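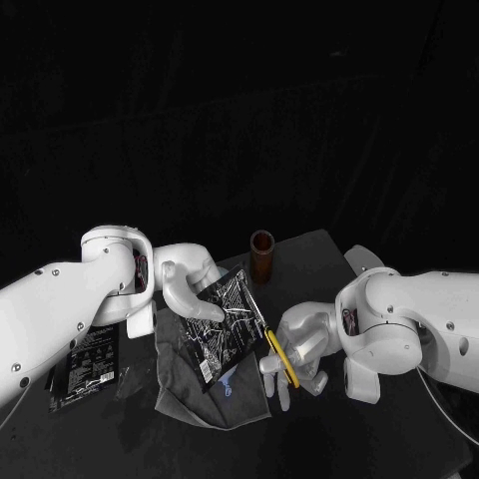 ZORNASTHORPE, Apr 13, 2023. A two-arm robot built in the shared workshop on Pacheco Street is now being run on packaging and soft-goods tasks, according to Purificación Segura, who leads the build. The machine, named Ekimier, was assembled by members over the winter and first moved under its own power in February.

Each arm carries a jointed hand on a jointed wrist. The shells are white printed parts fixed with small screws, and the wrist housings have been left open at one point so that the wiring can be reached without stripping the arm. Segura said the openings will stay until the harness is final. Two connectors have been replaced so far, both on the right side.

Parts and materials for the arms came to 58 separate orders. The printed shells took 474 hours of machine time, split between the workshop's printers and one at a member's home. Control software is written by Itziar Manzano and runs on a desktop computer under the bench.

The current work uses a party balloon kit. Tasks include cutting a foil packet with ordinary scissors, held in the right hand while the left holds the packet by its top edge, and handling light material next to an inflated balloon. The scissors are a stock pair with yellow handles and have not been modified for the hand.

Manzano said thin film and latex were picked for their behavior under contact. Both deform before the motor current rises enough to register, so grip force has to be set ahead of the move. The limit in use was found by trial on empty snack bags.

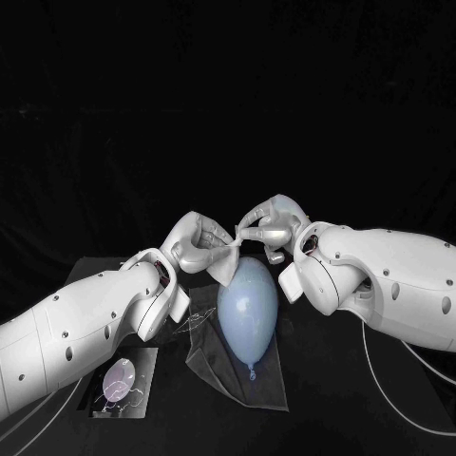

**Workshop & Tools**

The bench is covered with a gray cloth at the work point. A dark background was chosen to keep the hands easy to separate in recorded video. Cable routing remains open: the white cables under the arms hang free, and Segura wants them clipped to the mounts before the speed limit is raised. Wrist rotation is capped in software at 73 degrees per second.

Two-handed moves are the slower part. When the fingertips of both hands close on the same point, small errors in the shoulder joints add up, and the arms can push against each other. Manzano's present fix is to let one hand go soft while the other holds position. A calibration routine that touches the fingertips together at startup is being written.

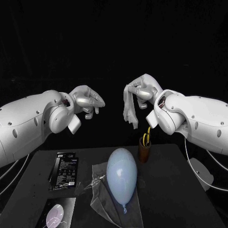
### Open evening and parts list

Ekimier will be shown to members at the next open evening, with space for 3 visitors at the bench at a time. The shell files and wiring diagram will be posted on Ketudgate, the workshop's file server, after the harness is revised. The hand design is not included in the first release.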